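Do Gray Walls Help You Study? A Second Look at the Melside Claim
Josphat Odera
Term project, submitted 22/02/2018

Our housing office tells new students that pale, plain rooms "improve focus." The claim comes from a leaflet by Morklow, a paint company. I wanted to see if there was anything behind it.

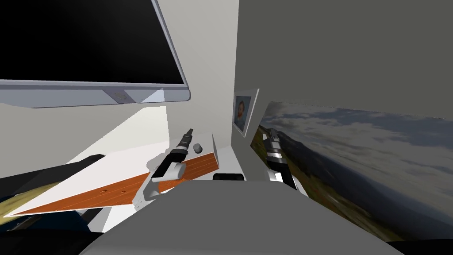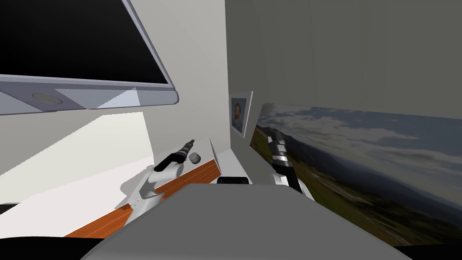
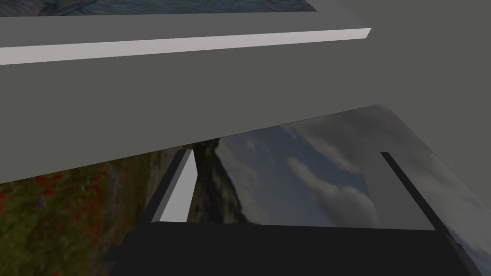
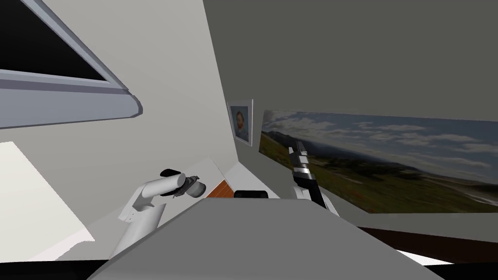
Plain gray surfaces, in four views.

The leaflet says students in gray rooms scored 14 percent higher on a reading test. It does not say how many students took the test, or who they were compared with. I wrote to Morklow in November and got a color chart back.

So I ran my own small test. I asked 62 students at Melside to take part and 30 said yes. Half read a two-page article in the Waweru reading room, which is painted gray. The other half read it in the Brallow lounge, which is yellow. Everyone then answered the same set of questions on the article.

The gray group did a little better. Before anyone buys paint, I should say that 11 people in the yellow group complained about noise from the stairs. The Waweru room has a door that shuts. I think the door explains more than the paint does, but my test can't prove that either.

I also asked people what color the walls had been. Several in both groups got it wrong, which makes me doubt the color was doing much for them.

A better test would use one room, painted twice, with the same readers split by a coin toss. I asked the housing office if that was possible and was told the paint budget is spent until next year.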